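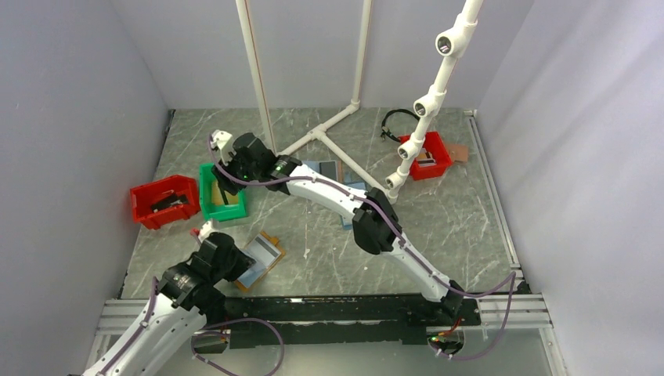

Galley opens larger Wadley store and repair counter

Homewares retailer Galley will open its new Wadley store in April, moving from its present shop on the lower end of the main street to the former furniture showroom beside the bus interchange.

The new store has 2,738 square metres of floor space over one level. It will carry the full Galley range, including cookware, bakeware, table linen, kitchen storage and small appliances. The Wadley shop has until now stocked only part of that range, with larger items ordered in from the warehouse.

Hesura, the company that owns Galley, said the move followed several years of requests from customers in Wadley and the farming districts to the west.

"People were driving two hours to the city for a stockpot or a set of dining chairs," a Hesura spokesperson said. "They told us so at the counter and they told us in writing. We looked at extending the old shop, but the building is narrow and the loading dock opens onto a laneway that trucks can't turn in."

All present staff have been offered positions at the new store. Galley is also hiring for sales, stockroom and weekend roles. Applications can be made in person at the old shop or through the Galley website.

A repair counter will operate at the rear of the store. Customers can bring in knives for sharpening, pans for new handles, and pressure cookers for replacement seals and valves, whether or not the item was bought at Galley. Most sharpening will be done while the customer waits. Other work will be quoted before it begins. The counter will hold 484 spare parts, with further parts available to order.

The store will also be the first in the group to carry the complete Luangrath stoneware collection. Luangrath pieces are sold singly as well as in sets, so households can replace a broken bowl or plate without buying a full box. Colours at opening will be oatmeal, slate and dark green.

The car park has been resurfaced and has level access to the main doors. Parcel pickup is on the northern side, next to the bus stops — drivers should enter from the interchange road and not from the main street, where the old driveway has been closed.

The present shop will trade as usual until the end of March. Gift cards, lay-bys and orders placed there will be honoured at the new address, and customers with an open lay-by will be contacted by phone before the move.

Opening hours will be 9 am to 5:30 pm on weekdays and 9 am to 4 pm on weekends.

Media enquiries: Hesura communications office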